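# Goals-against average when a period is cut short

Our league stats are kept in Gratano and I'm trying to match its goalie numbers by hand. Games are three 15-minute periods. One game against Ashworth was stopped with 3:00 left in the third and ruled final. Our goalie played all of it and let in two. Gratano shows 102 minutes and five goals for him over three games, and I can't tell if the average should be per 45 or per 60. Also, does time on the bench for a delayed penalty count?

*posted by rinkledger, 2019-04-17*

**Liam Clegg**

Use the length of a regulation game in your league. For you that is 45. The formula is goals against times 45, divided by minutes played. With five goals in 102 minutes:

5 × 45 / 102 = 2.21

If the software is set to 60 you will see 2.94 for the same goalie. Look in the season settings for game length; it is set per season and doesn't carry over when you copy one.

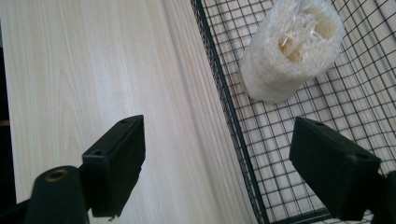 Time on the bench doesn't count toward his minutes. If he is pulled at 12:40 and returns at 12:58, subtract 18 seconds. A goal scored into the empty net goes to the team total and stays off his record. Most scoresheets have an "EN" box for this. If it was left blank, the goal gets charged to the goalie by default, so check those first.

The stopped game counts as 42 minutes for him. Don't round it up to 45.

**tivik_scorer**

it's always 60, that's what the pros use

**Zurnovgate Bench**

60 is only right if you play 60. Some rec leagues do it anyway so the numbers look familiar, but then it has to be printed on the stats page.

One thing to add to Liam's answer: save percentage isn't affected by game length, so it makes a good cross-check. Ours had 587 saves on 642 shots last season, .914, and it matched the sheets even in the year our average was set up wrong. If your save percentage is off too, the problem is in the goals or shots entered and changing the game length won't fix it.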